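Clunum Home Help > Furniture > Drawers and cabinets

Nightstand drawer sticks, then comes out way too far. Fix it or learn to live without socks by the bed?

Asked by halfpast_oak
1,501 views | 2 answers | Status: open

I have a light wood nightstand with one drawer and a round wooden knob. I bought it secondhand in July, after the previous owner told me it "just needed a little love." I have now given it love, a candle, and one evening of language I'm not proud of.

The drawer has exactly two moods. For the first few inches it won't budge and the whole nightstand walks toward me across the floor. Then it lets go all at once and shoots out so far that the front dips and everything slides down to meet my knees. There's no metal track. It's wood sliding on wood, with a strip on each side underneath and a rail above the opening. If there was ever a stop to keep it from coming out too far, it left before I got here.
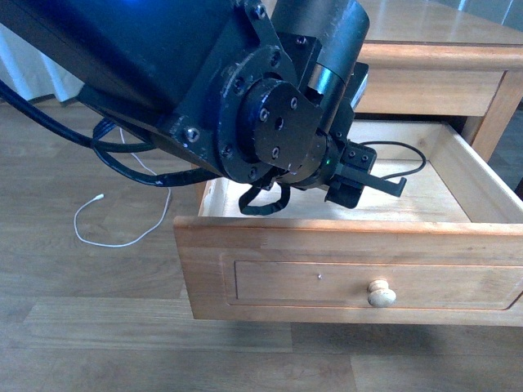
What I've tried so far: candle wax on the bottom edges of the sides, which helped for about two weeks. Vacuuming out the inside of the case, which produced a bobby pin, a foreign coin and no improvement. Taking half the stuff out, which did improve things, but a nightstand I'm not allowed to put things in is a stool.

I don't want to put metal slides on it. My neighbor did that to a dresser and spent 154 dollars on hardware and a drill guide, and the dresser still looks at him funny. I also don't want to sand anything until someone tells me where, because I've met me.

Other facts, in case they matter: the floor is planks in a wood look and may not be perfectly level. The bedroom gets damp in summer. The drawer was a little better over the winter, or maybe I opened it less. I can post measurements if anybody needs them.

So: how do I find out where it's rubbing, and how do I put a stop on it without making it impossible to ever get the drawer out again?

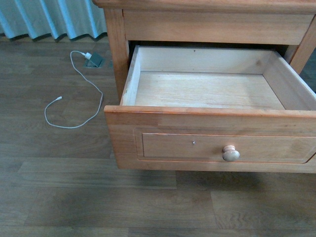
The drawer pulled out and empty.

2 ANSWERS

Answer by plumb_enough
Marked helpful by the asker

You've got two separate problems, so do the sticking first. A stop on a drawer that needs a running start is a good way to break the stop.

Finding the rub: take the drawer all the way out and look along the bottom edges and outer faces of the sides. The spots that drag are usually shiny or darker than the rest. If you can't tell, scribble pencil along both sides and the bottom edges, put the drawer back in, work it in and out five or six times, and take it out again. Wherever the pencil is smeared or gone, that's your spot. Do the same on the runners inside the case. Use a flashlight, and look at the back end as well as the front, where everybody stops looking.

Before you sand anything, check that the case is square. Measure the opening corner to corner both ways. If the two numbers don't match, slip a piece of folded cardboard under one leg at a time and try the drawer after each one. I had a nightstand that stuck for four years and the cure was a cereal box. I had already sanded it by then, naturally.

If it still drags, sand only the places the pencil showed you. I'd start with 120 grit on a flat block and finish with 200 or whatever is close to that at your store. A few strokes, try it, a few more. The drawer has to be a bit loose in a damp room, so if you fit it tight in January you'll be back here in July. Brush off all the dust, then wax. Candle wax is fine but it picks up grit. I use a hard paste wax from Tiseck, two thin coats, buffed in between. Don't oil it. Oil makes the wood swell and then you've bought yourself a third mood.

Also look at the runners. On old pieces the drawer sides wear a little groove into them, and then the drawer drops into the groove and hangs up. That would fit your "stuck, then lets go" pretty well. If there's a groove you can feel with a fingernail, glue a strip of slick nylon drawer tape over it. Skalar sells a roll that's thin enough not to raise the drawer much. Cut it a hair shorter than the runner.

Now the stop. Get a small block of scrap wood, an inch and a half long or so, and put one screw through the middle of it into the underside of the rail above the opening, from inside the case. Leave the screw just loose enough that the block turns stiffly. Turned sideways, it clears the drawer. Turned down, it catches the back of the drawer when you pull. To get the drawer out you reach in over the top and turn it back. Drill a pilot hole first, and make sure your screw is shorter than the rail and the block put together, or you'll have a screw tip coming up where your water glass goes.

Put it so the drawer stops with a third of its length still inside. That's what keeps the front from dipping.

Comment from halfpast_oak: Did the pencil thing. Left side, toward the back, a stretch as long as my hand. Also a groove in the left runner. I've been waxing the right side this entire time.

Comment from plumb_enough: We all have a favorite side.

Comment from tenpenny_nell: Does the turning block work if the back of the drawer is lower than the sides?

Comment from plumb_enough: Yes, just use a longer block. Hold it up there and check that it reaches before you drill.

Answer by bigbluetarp

just buy a new one. i got a Vávra nightstand, drawer is great, took me 20 min to put together, had one screw left over and it's been fine

Comment from halfpast_oak: Where was the screw supposed to go?

Comment from bigbluetarp: no idea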